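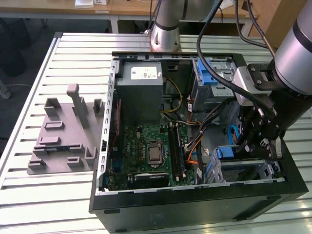
Muddy cleats are how I got into writing these tips in the first place. Two kids in soccer, me in an over-40s side that plays Wednesday nights, and one small mudroom that smells like a pond from March onward! So the first thing I do when we get home is open the shoes right up. I mean really open them: laces out of the top few eyelets, tongue pulled forward, insole out and standing on its own. Think of a desktop computer laid on its side with the side panel off, everything inside facing up where you can get at it. That's how I want a cleat to look before I go anywhere near it with a brush. If you only wipe the outside, the grit stays down around the toe, and you'll find it again at kickoff.

Getting the mud off

Let it dry. I know, I know, everybody wants to run them under the faucet right away, and I did that for years and ended up with brown water all down the cabinet doors. Leave them on newspaper overnight, then take them outside and bang the soles together. Most of it drops off in chunks (my son Brayan thinks this is the best part of the whole sport). What's left comes away with an old toothbrush and a bowl of lukewarm water with a squirt of dish soap in it.

Work around each stud in little circles. If you have the screw-in kind, back them out every so often, wipe the threads, and put a tiny dab of petroleum jelly on before you screw them home. I skipped that one whole winter and had to get Walter Mosquera from down the street to come over with his locking pliers. He got them out, but the sole plate never looked the same.

Then stuff the shoes with newspaper, plain white paper if they're a light color, and change it after a couple of hours. Don't put them on the radiator. Don't put them in front of the oven either, which I've tried, and the glue at the toe let go on a pair of Remesovs I'd had for maybe a month. A shady spot with a bit of a breeze is plenty.

Jerseys, grass and the numbers on the back

Grass stains are stubborn, but they like white vinegar. I mix it half and half with water, soak the stain, give it a gentle rub with my fingers, and let it sit while I make dinner. After that it goes in the wash, cold, inside out, with the sports detergent. I buy Skekex in the 1000 ml bottle and it lasts us most of a season. Use less than the cap tells you to. Too much soap stays in the fabric, and the shirt comes out feeling sort of waxy and smelling worse by halftime than it did before you washed it.

Inside out matters for the numbers. The heat-pressed ones crack if they rub against zippers, so zip up the training jackets and close any Velcro on the shin guards before they go in together, or better yet wash them separately. No fabric softener! It coats the material and then sweat just sits on your skin. And never iron straight onto a number. If one corner is lifting, lay a clean dish towel over it and press down for a few seconds with the iron on low, let it cool, and have another look.

Mud on a white shirt gets the same treatment as mud on shoes. Dry first, scrape with the back of a butter knife, then wash. If you rub it while it's wet you're only pushing it further in.

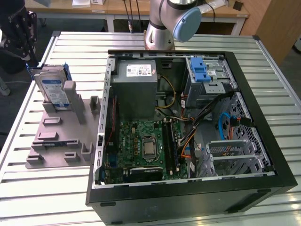
Side panel off, with the big gray power supply at the upper left.

Shin guards and the smell in the bag

The bag! I could write a whole page on the bag. Ours used to live in the trunk, zipped shut, all weekend, and when my friend Kheri Massawe borrowed it for a tournament she handed it back with a box of baking soda inside and didn't say a word.

So now it gets emptied the minute we're in the door. Shin guards get a wipe with warm soapy water, front and back, and then a wipe with plain water, and they dry standing up on the windowsill. If the sleeves come off, wash the sleeves with the socks. The bag itself gets turned upside down and shaken over the lawn, and every few weeks I sponge the inside with the same vinegar mix I use for grass stains. Leave it open on a hook until the vinegar smell is gone. A couple of spoonfuls of baking soda in an old sock, knotted at the top, can stay in the bottom all season. Swap it out when it goes lumpy.

I tried one of those scented Flustby pouches once. It was nice for a day or so, and then we had lavender pond.

Socks

Turn them right side out before you wash them, and I mean before they leave the child's sight, with the child doing the turning. Little black rubber crumbs from the turf field pour out of them, and you want that happening outdoors and not in your washing machine's filter. If they've already gotten into the drum, let it dry and go over it with the vacuum hose. Wet rubber crumbs smear and stick to everything.

For white socks that have gone gray I soak them in a bucket with oxygen bleach and hot water, overnight if they're really bad. They won't look new. They'll look respectable from the sideline, and that does me fine.
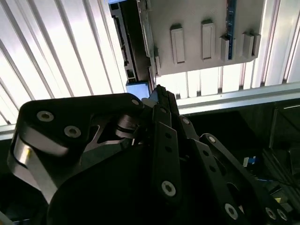 How should I dry goalkeeper gloves after a match?

Rinse them in lukewarm water, press the water out with the palms flat (don't wring them), and hang them by the wrist straps somewhere cool and out of the sun. Once they're nearly dry, keep them in a plastic bag with the palms apart so the latex doesn't stick to itself.

Looking after the ball

A ball that's kept rock hard all week stretches at the seams, so I let a little air out of ours after the weekend and pump it back up before practice. Wet the needle before you push it in. Spit works, and so does a drop of silicone oil if you're fancier than I am. Arnulfo Arboleda, who has coached half the kids on our block, checks his by pushing with both thumbs, and if it gives just slightly he's happy. I bought a cheap gauge and it tends to agree with his thumbs, so I've mostly stopped using it.

Wipe the ball down with a damp cloth, dry it with a towel, and keep it off the garage floor in winter. Mine hang in a mesh laundry bag from a hook by the back door. If you've got a slow leak, hold the ball under water in the sink and watch for bubbles at the valve. A new valve costs very little and goes in with some patience and a blunt tool. Bubbles from a seam mean it's now the backyard ball, and the dog will be thrilled.

Next I want to get onto folding goals and how to patch the net with fishing line, but I still have one corner of ours to finish and I'm out of line.

Sports & Hobbies > Gear Care > Soccer

Last updated: June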